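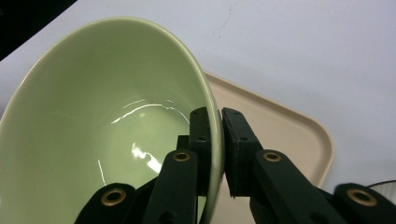 The green bowl, glazed inside and out to the lip.

Eduard Kováčik has been setting tables for other people for the better part of his working life, first in a hotel dining room and then, for the past 6 years, out of a long, low building in Kesdale where he and Signe Blöndal run Zustier. They lend tableware. If you are having a christening, or your sister has decided at short notice that everybody is coming to her for lunch, you call Zustier and somebody (usually Eduard) talks you through what you need, and then through what you forgot you needed, and by the end of it you have told him about your sister.

I had gone to ask him about bowls. I have a cupboard full of them at home and somehow never the right one, and I wanted to hear from a person who handles them all day what makes a good one.

"Well, you start with the rim," he told me, pulling out a chair and then not sitting in it. "People look at the color, and I understand that, I love this green, I could look at it all afternoon. But you pick a bowl up by the rim, and you pass it by the rim, and that's where it chips. So I run my thumb all the way around before I even think about the color."

The green is a pale sage, a little deeper toward the bottom of the bowl and very glossy. Eduard calls the whole set Zein, a name he and Signe came up with over breakfast and now can't remember the reason for. He bought 33 of the bowls to begin with, because that was what the potter had on the shelf, and he still thinks of 33 as the right number for a party.

We got to talking about trays, which he has stronger feelings about than I was ready for. His rule is that anything going to the table travels on one, even if the table is three steps away, and even if you are only carrying a bowl of olives.

"My mother did it with her arms full," he said. "Four plates up the arm, like a circus! And she broke one every Christmas. A tray has a lip, it has nice round corners, you put it down and it already looks like you meant it. And if there's a bit of a joke printed on it, so much the better, because then the guests have something to talk about while you find the spoons."

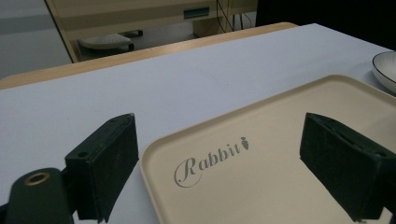
Signe, when the subject reached her end of the room, was of the opinion that children are the real judges of a tray. She has watched them go straight past the good china to get at a carrot, she said, and she would never again send out a family order without at least one tray that had a word on it they could read aloud.

"She's right," Eduard said, and then, after some thought, "she's usually right, but I don't like to say it before lunch."

He does like plastic for this, by the way, and he isn't shy about it. A cream-colored plastic tray with a looping script on it weighs very little and doesn't ring like a bell when you set a ceramic bowl down. He keeps his wooden ones for bread. His metal ones he gave away years ago, to a cousin who wanted them for seedlings.

The stock now comes to 3,000 pieces, counting every teaspoon, and in January, when it is quiet, the two of them go through all of it and pull whatever is cracked or tired. I asked if that was a sad job.

"No, no, it's lovely," he said. "You put the radio on. You find things you forgot you had. Last time I found a gravy boat I'd been blaming a wedding for!"

Before I left I asked him to set a place the way he would for a friend who was coming over hungry, with no occasion at all. He wanted a white cloth or a bare white table, he didn't mind which. Then the tray, then a green bowl toward one corner of it so the lettering stays clear, and a white plate with a thin black line around the edge standing by for whatever comes next. He likes that black line very much. It does for a plate, he says, what a hem does for a curtain, and I have been looking at my own plates differently ever since. 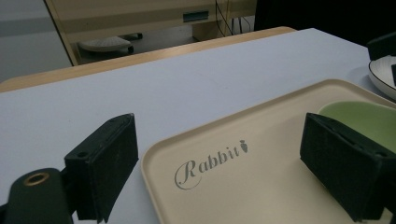
Borrowing from Zustier

Eduard asks that you call in the morning, before he starts packing, and that you have a rough guest list in front of you. Bowls and plates go out in padded crates, and trays are stacked flat with a cloth between each. Everything can come back unwashed as long as it has been scraped. Signe's smaller line of glasses, Flutia, is lent separately and has its own shelf by the door, so do ask for it by name, and leave yourself a few extra minutes, as she will want to show you all of them.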